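Segmenting Demonstrations by Finger Width: Notes on a Change to the Sustotard Pipeline

The previous entry on this blog closed with an open question concerning episode boundaries. The present entry records the answer adopted by our group at Vusix, together with the parts of it that remain unsatisfactory.

Sustotard is the tool with which we convert recordings from hand-held grippers into training episodes for a manipulation policy. It reads a video stream and a pose track, aligns the two, and writes out segments with a start, an end and a task label. Until February of last year the boundaries were placed by the operator, who pressed a key on a laptop before and after each attempt. The method was simple and produced uneven results. Operators pressed early, pressed twice, or forgot the second press and merged two attempts into one.

The revised version places boundaries from the signal itself. Finger width is estimated in every video frame, smoothed over a window of 13 frames, and compared with two thresholds. A closing event opens a grasp; an opening event that lasts long enough ends it. The episode is then extended backward to the last moment at which the tool was nearly still, so that the approach is included.

Two thresholds are used in place of one on the advice of Katia Galli, who reviewed the first draft of the code. With a single threshold, a compliant finger pressing on a rounded object produced a rapid series of false openings. One recording of 7 grasps was divided into 51 segments. The same recording now yields the correct number.

The width estimate itself required more attention than expected. Our earlier detector looked for the fingertips, which are hidden for much of a grasp and bend under load. Adelmo Palumbo proposed fitting a complete finger outline for each of several known bend shapes and keeping the best match. The fit is slower, and it must be carried out after the lens distortion has been modeled, but it no longer loses the fingers when an object fills the space between them.

A second consequence concerns labels. When the fingers close fully, an empty grasp may be recognized by width alone. When they stop early, the stopping width provides a weak indication of which object has been taken. We store this value with the episode and make no further use of it at present. Tiziana Valentini has argued that it should be compared against the written task label as a consistency check, and I am inclined to agree.
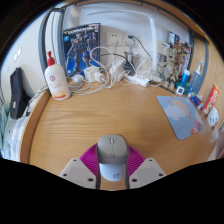
Posted by Nazareno Dal Bello
2023-01-04 | Filed under: Perception, Tooling

A computer mouse is a useful test object for the new fit. Its sides curve, the ribbed fingers spread along them, and the width at the point of contact depends on where the mouse is held. An ordinary desk, with cables and boxes at the back, also gives the outline search a good deal to reject. The strong color of the fingers assists in this respect, and the search is restricted to the lower part of the view, where they are always found.

On our internal check set, agreement with hand-placed boundaries stands at almost 98 percent, where agreement means that both ends fall within the smoothing window. The remaining disagreements are chiefly regrasps. If the operator releases an object briefly and takes it again, the tool cannot determine whether one attempt or two was intended. The current rule merges them when the pose has changed little. Rebecca Villa is preparing an alternative rule that consults the task label first.

Existing recordings will be processed again with the new settings. Segments made by the earlier method will be kept under their original names, and the configuration file now records which method was applied. Readers who maintain their own copy of the tool should note that the old key-press field is still read but is ignored when a width track is present.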